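搬到 Haltville 之后的做饭笔记：酸面包养种与换粉

2022年10月16日

烤箱终于修好了，所以这篇拖了很久的东西可以写完。之前在另一篇里说过，我四月搬到 Haltville，行李里有一罐酵种，用毛巾裹着放在随身包里。到的时候盖子鼓起来了，毛巾上沾了一圈，罐子没碎。这篇主要记搬家以后酵种和面包的变化，还有我换了哪些东西，哪些换完又换回来了。

先说水。旧房子的自来水软，烧水壶用一年也没什么水垢。这边的水硬，水壶两个星期底上就是一层白的。我一开始以为酵种变慢是水的问题，买了几桶纯净水来喂，喂了一个多星期，没有区别。后来把自来水接出来敞口放一夜再用，也没有区别。现在直接用自来水，冷天兑一点热的。网上关于水的说法很多，我这里的结果就是水不影响，别人家的水我不知道。

真正有影响的是温度。旧厨房朝南，灶台边上常年暖和，酵种放在微波炉顶上，早上喂，中午就到顶。新厨房朝北，四月份还要穿毛衣做饭，同样的比例喂下去，到晚上才勉强涨一倍。我当时没有量室温，只觉得它病了，连着几天加喂，结果越喂越稀，酸味也没了，闻起来就是生面糊。这是我犯的第一个错。酵种没有长起来的时候再喂，等于一直在稀释它。

后来停下来，不喂，放着。放到第二天表面开始有小泡，再等半天，中间拱起来了。从那以后我只看它的样子，不看钟。涨到最高、中间刚要塌的时候再喂，几轮以后就恢复了。

关于喂养比例，我现在用的是一份种、三份粉、三份水，按重量。夏天种少一点，冬天种多一点。以前我用一比一比一，也能用，就是一天要管两次，太勤。上班的日子我只想晚上管它一次。周末要烤的话，提前一晚从冰箱拿出来，喂一次，第二天早上再喂一次，下午和面。

然后说粉。这是换得最多的一样。以前用的面粉这边买不到，超市里有几个牌子，我挨个试了。第一个是 Mekinar 的高筋粉，白，细，吸水不高。我照老配方加水，面团摊在案板上像一滩粥，怎么折都站不起来，进炉以后横着长，出来是一张厚饼。切开气孔倒是有，味道也不差，就是不成形。第二次减了水，好一些，还是塌。

第二个牌子是 Khalaf，一家磨坊自己磨的，袋子上只写了小麦粉，没有写高筋中筋。颜色偏黄，闻着有麦子味，摸起来有一点粗。这个粉吸水多，和出来的面团结实，折两次就有筋了。缺点是发得快，按老时间表走会过头。我第一次用它就过头了，割口割下去直接泄气，烤完表皮发灰，里面发黏。第二次把冷藏前的发酵缩短了一个多小时，就正常了。

我后来把两种掺着用，Mekinar 占大头，Khalaf 占小头，再加一把黑麦。黑麦是给酵种吃的，它很喜欢，加进面团里的那一点主要是为了味道。这个组合用到现在没有再改。 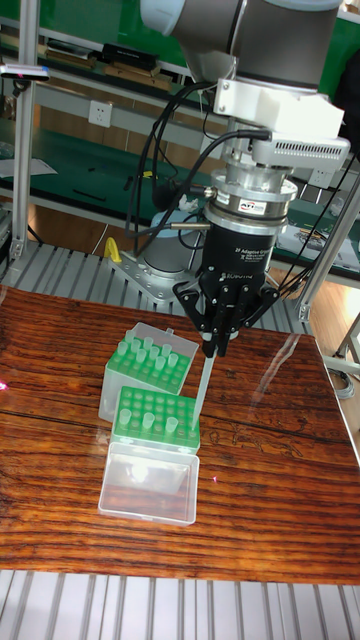 掺粉的比例我试了几种，写在本子上，下面只说结论。Khalaf 超过一半的时候，面包心会偏紧，切片夹东西吃很合适，空口吃有点累。少于两成的时候，跟没加差不多。三成左右最顺手，表皮脆，心软，放到第二天烤一下还好吃。全用 Khalaf 我也做过，适合做扁的，比如佛卡夏那种，上面浇油撒盐，厚度到两指，底下煎得焦焦的。

买粉的量也说一下。Khalaf 那家卖大袋，单价便宜不少，我第一次贪便宜扛了一大袋回来，夏天没吃完，生虫了，后半袋都扔了。带麸皮多的粉放不住，尤其是热天。现在只买小袋，拆开以后倒进密封罐，夏天放冰箱下层。白粉没那么娇气，放在柜子里就行，柜子要干。

接着说称量。我用的是厨房秤，精确到克，做面包够了。盐和酵种这种小分量，秤反应慢，加一点不动，再加一点忽然跳上去。我的办法是先把碗放上去等它稳，归零，然后一次倒得差不多，再用小勺补。有人建议另外买一个小秤专门称盐，我买过一个，用了几次，现在放在抽屉里。差一克盐我吃不出来。

我固定的一个面团是这样的：粉五百克，水三百四十克，酵种一百克，盐九克。水先留出一小部分，和完看情况再加。盐在面团静置半小时以后再放，和那一小部分水一起揉进去。放盐之前面团是松的，放了以后会收紧，手上能感觉到。刚放进去那一两分钟面团会变得滑溜溜的，像要散，继续揉就好了，不要加粉。

折叠我做三次，每次间隔半小时多一点。第一次面团很软，拉起来会断，轻一点。第二次就有弹性了。第三次拉起来能看见一层薄膜，那就可以不管了，盖上放着。有些配方写六次，我做过，区别不大，多出来的那几次主要是心里踏实。

整形这一步我到现在也不算熟练。圆的还行，长的经常一头粗一头细。发酵篮是老的，从旧家带过来，藤的，缝里积了一层粉，洗不掉，我也不洗，用完倒扣着晾干，拿刷子刷一下。篮子里撒米粉，不粘。用面粉撒会粘，我撒过几次，脱篮的时候撕下来一块皮，很难看。

然后是冷藏。整好形套一个袋子进冰箱，过夜。旧冰箱偏冷，放两天也没事。新冰箱是房东留下的，温度调不准，门上的旋钮从一到七，转到哪里都差不多。我买了一支冰箱温度计放进去，发现上层和下层差很多，上层接近十度，面团放在上层等于继续发。挪到最下层靠里的位置以后，早上拿出来还是硬的，割口也利索。如果你的面团总是冷藏以后塌掉，可以先看一下冰箱。

割口用刀片，角度放平，一刀下去不要停。停了再接的地方会有一个疙瘩。我试过割花纹，叶子之类的，烤出来不明显，现在只割一长道。

烤箱是这次最麻烦的部分。房子里原来带的是一台 Stostent，嵌在柜子里，看起来很新。第一次烤面包的时候按老温度设的，出来底是黑的，顶是白的。我以为放低了，往上挪一层，顶上糊了，底还是黑。后来放了温度计进去，设二百三，实际过了二百五，而且一直往上走，到后面自己跳掉。查了说明书，可以在菜单里校准，校了，没用。找人来看，说是温度探头坏了，要订配件，等了很久。

等配件的那段时间我用铸铁锅在灶上做过几次。锅烧热，垫一张烘焙纸，面团放进去，盖盖，小火。底能熟，顶上是蒸出来的，白白的，没有壳。翻面再烙一会儿会好一点。吃起来像很厚的饼，抹上芝麻酱夹点咸菜，当早饭不错，跟面包是两回事。还试过分成小块，在平底锅里烙成玛芬那种小圆饼，这个很成功，后来烤箱修好了我也还在做。做法就是普通面团稍微干一点，擀到一指厚，两面撒粗玉米粉，最小的火，一面七八分钟，中间不要老翻。 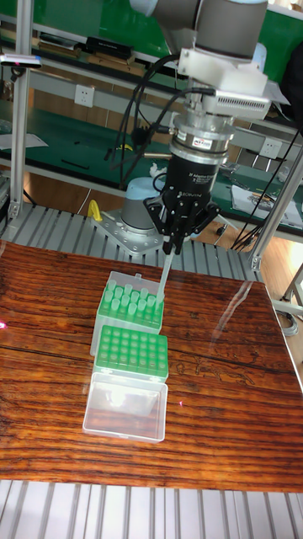 探头换完以后温度准了，我重新试了一遍时间。现在是这样：铸铁锅空着进烤箱，二百五十度预热，四十五分钟。面团从冰箱直接拿出来，割口，连烘焙纸一起放进锅里，盖上。温度降到二百三，盖着烤二十分钟，开盖再烤二十二分钟。中途不用转方向，这台炉子里外还算均匀。底下那一层放一个空烤盘，挡一挡下火，底就不会太深。

有一次我忘了降温度，整个过程都是二百五，皮很厚，颜色接近栗子，切的时候渣掉一桌子。味道我反而喜欢，后来偶尔故意这么做一次。切的时候要用锯齿刀，前后拉，不要往下压。

出炉以后要放凉。这个我说过很多遍，自己也经常做不到。热着切，心是湿的，刀上会粘一层。放两个小时再切就干净了。我现在把烤的时间排在晚饭以后，烤完直接去睡，第二天早上切，忍不住的问题就解决了。

保存没有什么特别的。切面朝下扣在案板上，头一天不用包。第二天开始装布袋，布袋外面再套一层塑料袋，不扎口。吃不完的切片冷冻，每片之间不用垫纸，冻之前稍微错开摆一下，拿的时候能掰开。冻面包片直接进吐司机，比室温放三天的好吃得多。放冰箱冷藏是最差的选择，一天就硬。

剩下的酵种我也攒着。每次喂之前要舀出来一部分，倒掉可惜，装在另一个罐子里放冰箱，攒够了做葱油饼。酵种本身就是面糊，加一个蛋，一点盐，葱切碎，倒进热油锅里摊开，两面煎黄。攒太久的会很酸，加一小勺糖能压一压，再久就真的不能吃了，表面出现粉红色或者长毛的一律扔掉，罐子用开水烫。

说到罐子，之前有读者留言问用什么罐子。我用的是普通的直筒玻璃罐，口要大，能伸进去刮。外面套一根橡皮筋，喂完以后把橡皮筋推到面糊的高度，涨了多少一看就知道。盖子虚盖，不要拧紧。我搬家那次就是拧紧了。两个罐子轮着用，一个在用，一个在洗。面糊干在玻璃上像水泥一样，要泡，不要用钢丝球硬刮。

酵种最好留一份备用。我的备份是晒干的，薄薄抹在烘焙纸上，晾到一碰就碎，掰成片，装进小袋放在柜子里。要用的时候拿水泡开，喂几天就回来了。我五月份的时候用干片试着复活过一次，第四天开始冒泡，第六天能用。跟原来那罐比，烤出来的面包我分不出区别。

还有一个问题留言里也提到，就是面包太酸怎么办。我的经验是酵种用得年轻一点，涨到七八成就拿去和面，不要等它塌。冷藏时间也缩短，一夜就够，不要放两天。反过来，喜欢酸的就多放一天，酵种里多喂点黑麦。我家里的人不太爱吃酸，所以我一般做淡的，偶尔给自己单独做一个酸的，配黄油。

接下来打算试的有两样。一个是在面团里加煮过的小米，以前在别处吃过，心是湿润的，有一点甜。我试过一次，小米没有沥干，面团太湿，烤完中间有一条没熟的线。下次小米煮完要摊开晾凉，水也要减。另一个是全麦的比例再往上提，Khalaf 那家也卖全麦粉，已经买了一小袋，还没有拆。

天气开始冷了，厨房早上又回到穿毛衣的温度。酵种这几天明显慢下来，我把它挪到了烤箱里，只开着里面的灯，门留一条缝。记得在烤箱门上贴一张纸条，写上里面有东西。我去年在旧家就忘过一次，预热到一半才闻到味道，那一罐熟了。

小米的那个做成了再更新。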